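Print this article
E-mail this article

Put the read receipts away

31 May 2019

My sister-in-law ended a four-year relationship in April over two blue check marks. OK, there was more to it than that (there's always more to it), but when she tells the story, she starts with the check marks. He saw her message at lunch. He answered at bedtime. In between she wrote him three more, each one a little shorter and a little meaner, and by the time he typed "sorry, long day" she had already packed a bag in her head.

I laughed when she told me, and then I went home and did the exact same thing to my husband. He was in Harkalden for work, I asked him whether he'd paid the water bill, and I could see that he'd seen it. Forty minutes! I was furious. Over a water bill!

So I switched the things off. Mine and his, with his permission, on the same evening, sitting on the couch like we were signing a treaty. And I think you should too, at least with the person you live with.

I know the argument on the other side, because my friend Kipchumba Laizer makes it every time we have dinner. He says a receipt is only information, and a couple with nothing to hide shouldn't mind a bit of information. He and his wife share everything: receipts, location, the passcode to each other's phones. It works for them, and they're lovely together, so what do I know. But he also told me, over dessert, that he once drove back from Brelano in the rain because her little dot hadn't moved in an hour. She was taking a nap.

That's my trouble with it. I scrolled back through our chat one night and there were 844 messages in it since New Year's, and I'd guess most of them were groceries. I'd been treating every one like a test of whether he loved me.

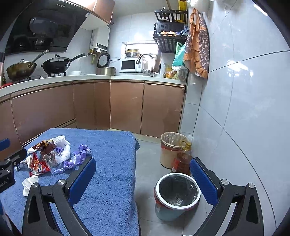 My parents wrote each other notes on the back of envelopes and left them by the phone. If my dad read one at noon and did nothing until supper, my mother had no way of knowing, and she had a much better afternoon for it. I'm not saying they had a perfect marriage (they fought about the thermostat until I left for college), but they never fought about when a note got read.

Will you miss the check marks? Sure, for a week or so. I kept picking up the phone and looking for them. Now if it's urgent, I call, and he picks up or he doesn't. The water bill, by the way, was paid. It came to $149, and he'd taken care of it before he left.

Print this article
E-mail this article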